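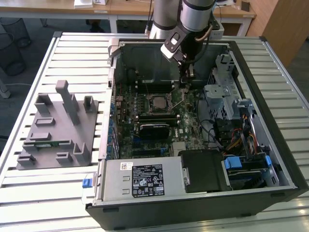 The Word for Water

Home Stories Poems Submit Back issues About

29/11/2023
By Ita Mulligan

The Grestari delegation objected to the word "shared" before lunch and to the word "joint" after it. By five o'clock they had also objected to "common", and Bríd Lenihan had gone through two pencils.

She was the minute-taker. She had been sent to Clornerach by Mac Carthaigh, the secretarial agency, because the woman who usually did these meetings had shingles. The job was supposed to last three days. It was now the ninth day and she had washed her good blouse in the hotel sink four times.

The two countries had a river between them. Barkon was upstream and wanted to finish a dam. Grestari was downstream and wanted a promise, in writing, about how much water would come through it in a dry year. Both of them had agreed on the figure before anyone got on a plane. It was 132 cubic metres a second. What they couldn't agree on was what to call the river in the sentence that had the figure in it.

"If it is shared," said the head of the Grestari side, a tall man with a cold, "then Barkon owns a share."

"We do own a share," said the woman from Barkon. "It rises in our mountains."

"It rises in the clouds," said the man with the cold.

Bríd wrote this down. Then she crossed it out, as the chairman had told her on the first morning that weather was not to be minuted.

The chairman was a retired judge from a country that had no rivers to speak of. He had been chosen for that. He looked at the clock, then at the window, where it was raining hard on the car park, and said they would meet again at nine.

She typed up in the small office behind the reception desk. The hotel had given her a lamp and a kettle. The minutes went to both sides at eight each evening, and each side sent them back at ten with corrections, and she made the corrections that didn't contradict each other. The ones that did went on a separate sheet. The separate sheet was now longer than the minutes.

At half past nine there was a knock. It was the woman from Barkon, in her stockinged feet, holding a packet of biscuits.

"I can't discuss the text," Bríd said.

"I don't want to discuss it. I want to sit somewhere that isn't my room. They have put me over the kitchen fan."

Bríd moved a box of paper off the other chair. The woman sat down and ate a biscuit.

"My grandmother lived on the river," she said after a while. "On the low side. Before there was a low side."

"In Grestari?"

"It wasn't called that. There were 25 houses. She walked across in summer to buy thread." She held out the packet. "You don't have to write that down."

"What did she call it?"

"Call what?"

"The river."

The woman thought. "The water," she said. "Go down to the water. Don't let the goat in the water. I don't think she ever used another word."

They drank some tea. At ten the corrections came under the door, first one envelope and then the other, and the woman picked up her biscuits and went back upstairs. 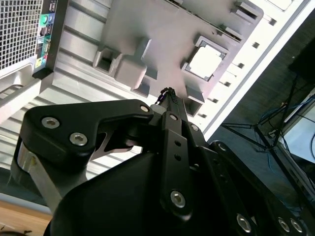 The Tenth Day

The man with the cold was worse. He had a towel round his neck and spoke through an assistant, who left out the coughing.

The chairman read the sentence again. Barkon undertook to release from the blank river not less than the agreed quantity. He asked if either side had a new proposal for the blank. Neither had.

"Madam secretary," he said. "Would you read us back the words already rejected?"

Bríd read them. There were a good many. Shared, joint, common, mutual, bordering, transboundary, and the one in Latin. When she got to the bottom of the list she turned the page, and on the next page, in her own writing, was a note from the night before that she had not meant to bring in.

She stopped.

"Is that all of them?" said the chairman.

"Yes, sir."

"You turned over."

"That's something else."

He waited. He had been a judge for a long time and was good at it. Bríd could feel her neck getting hot. The woman from Barkon was looking at her own hands.

"It only says 'the water'," Bríd said.

The assistant leaned over and repeated this to the man with the cold. He took the towel away from his mouth.

"Who proposed it?" he said.

It was a fair question. If it came from Barkon he would have to refuse it, and if it came from his own side somebody would have to ring the capital.

"It isn't a proposal," Bríd said. "It's a note."

"Whose?"

"Mine."

He looked at her for some time. Then he asked for the page, and the assistant came round the table to get it.

They adjourned at eleven. She went out under the porch and found the woman from Barkon there, smoking, with her coat over her shoulders.

"He's ringing home," the woman said.

"Is that good?"

"He didn't ring about the others."

It was still raining. A lorry was trying to turn in the car park and a boy in an apron was waving it back.
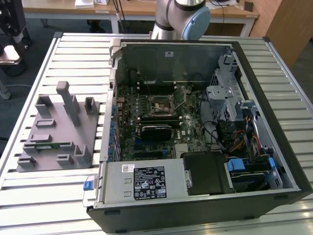 A desktop computer on its side with the side panel removed.

More stories
The Consul's Umbrella
Two Maps of the Same Hill
Notes for an Interpreter
What the Driver Heard
A Visa for Mr Pell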